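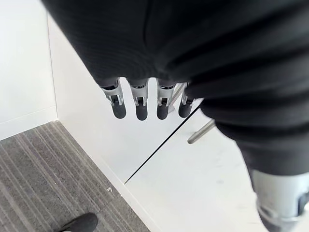
Left hand with ribbed black cover on, rubber fingertips bare.

Wellberg replacement hand cover, fits Flurness hands, left or right. Sold in packs of 2. Wipe down with a damp cloth evry 18 hours of use, lint sits in the ridges. Check joint screws while your at it. Grey dust round the cuff, change it. Back in stock September. 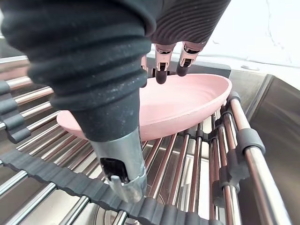 Can I put the cover through the washing machine?
Hand wash only, cool water, dry flat. Off the robot first.

Orders and spare screws: Tala Sabbagh, Psarras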